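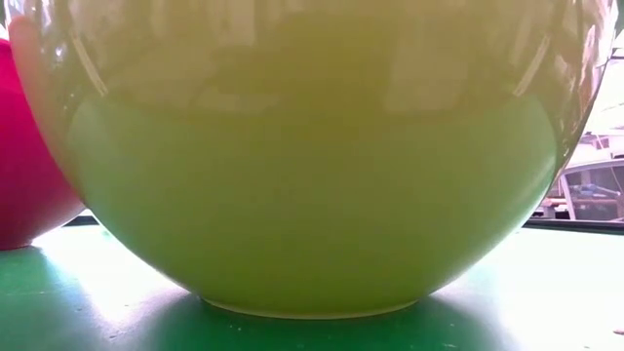
Plivthorpe Hall Kitchen Group: notes from the February meeting

Taken by me, Fatemeh Jalali, with one hand on the biscuit tin, so forgive the gaps.

1. Bowls

We started with these and very nearly finished with them too! The yellow-green one got a lot of love, mostly for the shine (you can see the whole room bent round the side of it), and the red one next to it went down well for puddings. Nazari thought the green was a bit loud for the Sunday-best cupboard and was outvoted. Agreed to keep both colours out on the green table for the soup lunch and see what people reach for. No metal spoons in them please, and no scouring pads, I mean it.

2. Money

We have £1,381 in the kitchen pot. Of that, £100 is already promised for the new tap, and I've been told off for forgetting to write that down last time, so there it is in writing. Menow Catering have asked for £80 to service the urn. Agreed to pay it, with some grumbling from the tea end of the table.

3. Cupboards

A long chat, this one. The tall cupboard by the hatch is hopeless, everything slides forward when you open it. We'll move the baking tins down to the bottom shelf and put bowls at elbow height, big ones behind, small ones in front. I said I'd do the labels (in proper pen this time, the pencil rubbed off). Tirkovell Players still have a box of teacups in there and I'll ring them again.

4. Soup lunch

Leek and potato, plus a tomato one if Nazari can get the big pan back from his sister. Doors at noon, washers-up from half past one. We're 6 tea towels short so bring any spares, clean ones!

5. Anything else

The back door sticks. Carried over again.

Closed at 8.40 pm. Next meeting in March, same room, and it's my turn for cake.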